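Textiles 2: Care and Finishing
Unit 8 – How fabrics behave in the wash

Read this before the lab session. Bring your swatch card and a fine-tip permanent marker.

Washing removes soil in three ways: water dissolves it, detergent lifts it, and movement of the load shakes it free. A change in one means a change in the others. If you wash in cooler water, you usually need more time or a detergent made for low temperatures.

Cotton is stronger wet than dry, so it can take a long cycle. Rayon is the opposite. It loses much of its strength in water and should be handled gently until it has dried. Wool has scales on the surface of the fiber. Heat and rubbing make the scales lock together, and the cloth felts and shrinks. This can't be reversed.

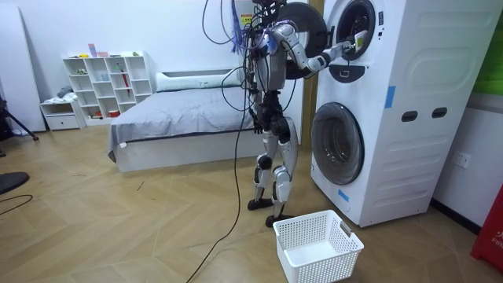

Shrinkage in woven cotton comes mostly from relaxation. Yarns are held under tension on the loom and during finishing, and the first few washes let them return to their natural length. Expect more change in the warp than in the weft. Knits are harder to predict – a jersey may get shorter and wider at the same time.

Lab work

Cut one square from each fabric, 50 cm on each side. Mark the warp direction with an arrow. Sew two lines of colored thread at right angles and measure each line before washing. Wash, dry flat, and measure again.

Shrinkage (%) = (original length – final length) ÷ original length × 100

A line that measured 50 cm and now measures 48 cm has shrunk 4 percent. Record warp and weft separately. If a line has grown, write the result with a minus sign.

Swatch 501 is the Ullier twill. It is piece dyed and may bleed, so wash it alone the first time. The Hedadau jersey curls at the cut edge; pin it down before you measure, but do not stretch it.

Work in groups of 2. Results tables go in the Unit 8 folder by the end of April, with your swatches stapled to the back.

Next unit: pressing and steam.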